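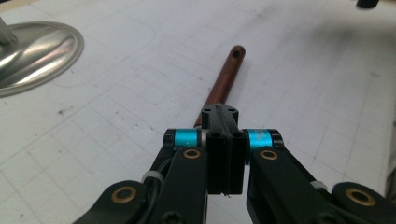 I have owned the same rolling pin through 13 years and four kitchens, and until October I had never given its shape a moment's thought. Then it split down the middle during a batch of flatbread, and I became the sort of person who has opinions about dowels. I wanted a plain one, with no handles to come loose. A smooth reddish-brown stick of wood, rounded at the end with a little hole near the tip, is all the equipment a flatbread has ever asked for. The Vumik catalog disagrees. It offers pins with rings, pins with ball bearings, and one with a marble barrel that costs more than my first oven.

I spent 12 dollars. The dough can't tell.

The bowl question went the same way. I read what felt like 1000 reviews of the Korberg nesting set, mostly from people angry about lids, and then went back to steel. It dents, it clangs, it wakes up the dog – and it will outlive me.
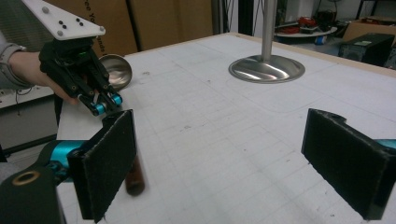
Shallow steel bowl, big white table.

What I do recommend is a pale surface with some kind of grid on it. Faint gray lines are plenty. I used to roll everything into the outline of Florida, and now I roll it into Ohio, so call that progress. Smudges show up on white, of course, and I have stopped fighting them. Next Thursday I'm trying the 2 to 1 flour and yogurt dough again, with less yogurt.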